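4. Public demonstration at the Trolby open day 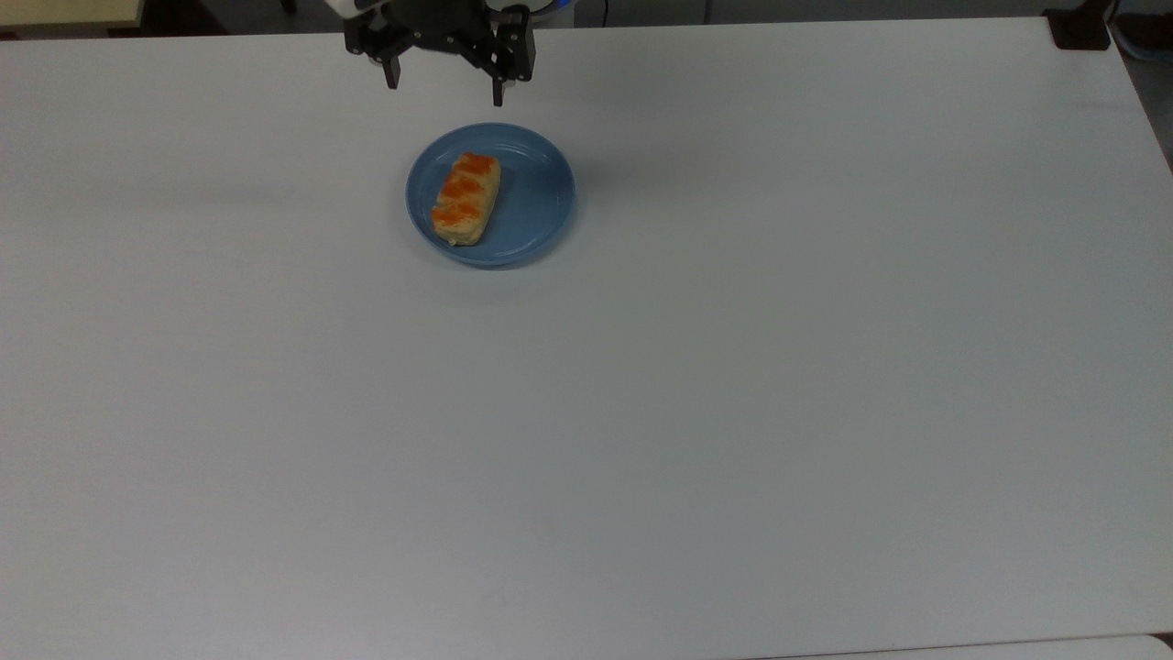 Figure 3. The demonstration table in the food handling task, with the gripper open above a blue plate holding a glazed pastry.

What does a public demonstration measure that a laboratory trial does not?
It measures how the system performs when the operators cannot choose the pace of work, the lighting, or the moment at which a trial is stopped and discussed.

4.1 Setting

The system described in Section 3 was shown to visitors at the Trolby site on 30 April 2019. The open day is held every year by the site's tenants, and our laboratory was assigned the ground floor hall next to the Nørgaard workshop. The hall has windows on one side and overhead lamps that cannot be dimmed separately. Both differ from the conditions of the February trials, in which all blinds were closed and the exposure of the camera was fixed before each block.

The arm was controlled by the Tronik motion layer, version as in Section 3.2, with the maximum tool speed reduced by the site safety officer's rule for events with visitors. The reduced limit applied to the whole day, including the warm-up runs before the doors opened. Visitors stood behind a barrier on the long side of the table. An operator held the stop button at all times and a second member of the team answered questions.

4.2 Task

The task was to lift a single baked item from a plate and set it down at a marked position on a tray at the side station. Items were bought from the site canteen on the same morning and were not selected for shape. Figure 3 shows one of them, a rectangular pastry with bands of orange glaze, lying diagonally on the left half of the plate. Placement was deliberately left to whoever loaded the plate. In the laboratory trials the item had been centered with a template, and the grasp planner had therefore never been tested with a large offset.

The glaze matters for two reasons. It is glossy, so the depth estimate is less reliable on top of the item than on the crust, and its color bands produce strong edges that do not match the outline of the object. The planner uses the outline only. Edges inside the segmented region are discarded before the long axis is computed, as explained in Section 3.4.

Each cycle began with the fingers open and the gripper above the table. The camera image was taken at this point, the grasp axis was computed, and the arm descended. A cycle was recorded as complete when the item had been released over the tray and the fingers had opened again. Damage to the item was not scored on the open day, although it was scored in the trials reported in Section 5.

4.3 Data recorded

Joint positions, finger opening, and camera images were logged for every cycle. The log holds 1,620 cycles, of which 1,530 were complete. The total includes the warm-up runs, which we did not remove, as the same software and settings were used. The remaining 90 cycles were stopped by the operator or by the force limit. Stops requested by the operator so that a visitor could ask a question were entered under a separate code, but the code was not used consistently in the first hour, and we do not report the two kinds of stop separately.

Image data were stored at full size for the first 600 cycles only. After that the disk of the logging computer was close to its limit and images were stored at half size. The analysis in Section 5.3 uses the full-size set.

4.4 Observations

The change in daylight during the afternoon had a visible effect on segmentation. Shadows of the plate rim were sometimes joined to the item when the item lay close to the rim. We corrected this during the lunch break by raising the color threshold, and the new value was kept until closing. Results before and after the change are therefore not directly comparable.

Visitors asked most often why the arm paused above the plate. The pause is the time needed for the grasp computation and was longer than in the laboratory, where the Aritia vision computer was not also driving the display screen behind the barrier. In later work the display was moved to a separate machine.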